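Painted worktop

A painted worktop is a table, bench or counter surface finished with paint or a similar opaque coating, as opposed to oil, wax, clear varnish or a glued sheet. Painted worktops are found in workshops, schools, sculleries and shops. They are cheap to make and easy to renew, but they wear faster than most other finishes.

History

Painted benches were common in small workshops long before factory-made boards were sold. Early coatings were mixed on site from oil and pigment, and dried slowly. In the port town of Clirport, joiners' yards painted their benches grey or green each August, when the weather was dry enough to leave the doors open. White became usual later, as electric light spread and owners wanted surfaces that made small parts easy to find. The Vallance works, a maker of shop fittings in the town, sold white counters in 13 sizes and supplied a tin of matching paint with each one.

Preparation and coating

The bare surface is sanded, cleaned of dust and given a primer. Knots in softwood are sealed first, as resin will otherwise stain the paint. Two thin top coats are normally preferred to one thick coat, which may stay soft underneath and take marks from anything left standing on it. Edges and corners receive an extra coat in better work. Full hardening takes much longer than drying to the touch – 18 days is the period given in the Kamath handbook for oil-based paints – and heavy use before then shortens the life of the finish.

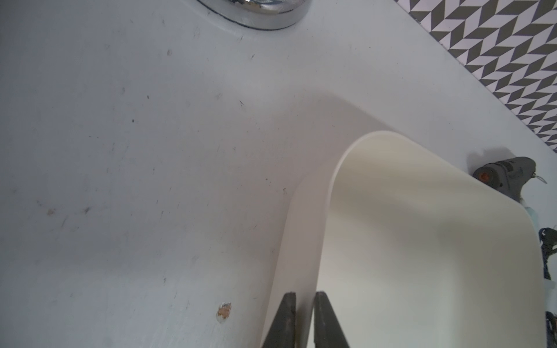 Wear on a painted worktop is usually grouped into marking, scratching and loss of coating. Marking covers smudges, stains and specks that sit on or in the top layer, and much of it can be removed with warm water and mild soap. Fine scratches and scuff lines show readily on matt white, and the hair-like kind may be spread across a large area while the coating beneath remains sound. A chip is more serious: the white flakes away and leaves a small tan-brown patch with a ragged, whitish border. On a timber top, water can enter at such a point and lift the surrounding paint.

Repair

Small chips are sanded at the rim until no step can be felt, then primed and touched up with a fine brush. The new paint rarely matches exactly, as older white coatings tend to yellow. Where damage is widespread the whole top is rubbed down and recoated. Paint on old benches may contain lead and should be tested before any dry sanding.

Testing

Makers compare coatings by rubbing a weighted pad over a sample. In the Terance rub test the pad makes over 1,000 passes, after which the sample is checked for loss of gloss and for bare spots.

Related articles
Bench (workshop)
Primer
Milk paint
Shop counter
Lead paint
Sandpaper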